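Pluvdale Automation Forum > Standards and Good Practice > Two-arm cells: handling of open desktop computers

Omik_Cells
Posted 7th August

Members are invited to comment on the draft practice note for robotic work on desktop computers. Clause 5 presently reads: "Removed components shall be placed in a dedicated fixture within reach of the arm. The processor shall have its own recess. No component shall be laid on the bare table." 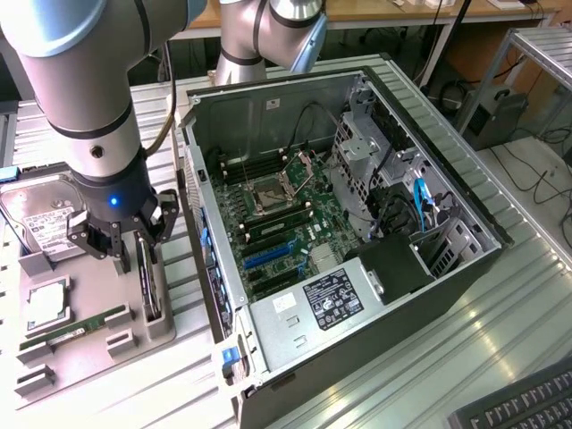
Gripper above the parts fixture, with the open case alongside.

The draft also limits approach speed to 200 mm/s inside the case and requires a clearance of 10 mm from any raised socket lever. Objections should cite the clause number.

Kettle_QA
Reply to Omik_Cells

Clause 5 is supported. The speed limit is not. A single figure for the whole interior is too generous at the processor socket, where contact with exposed pins would mean the loss of the board. Our site procedure treats an open socket as a keep-out volume until the retention frame is closed. 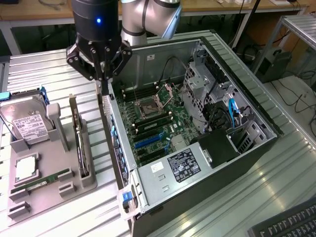 We would accept the higher figure over the power supply and drive cage, provided the zones are recorded in the cell program and reviewed whenever the case model changes.

Peltosholm_Integration
Reply to Kettle_QA

We respectfully disagree. A keep-out volume cannot be applied while the processor itself is being fitted, and operators will simply disable it. A reduced speed with a force limit is enforceable. For memory modules we use a vertical approach and stop 8 mm above the slot to confirm alignment before continuing.

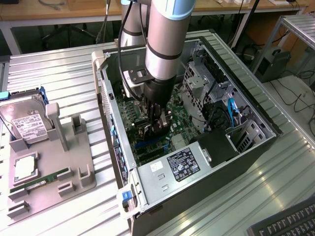 The same hold point should be written into the clause for expansion cards. We also ask that cable routing on the wrist be inspected at the start of each shift and the result entered in the log.

Kettle_QA
Reply to Peltosholm_Integration

The hold point is agreed. Our objection on the socket stands, with an exception for the fitting step under supervisor authorization.

Omik_Cells
Both positions are noted. Clause 5 will go forward unchanged. The speed clause will be redrafted by zone and reposted in this thread for further comment.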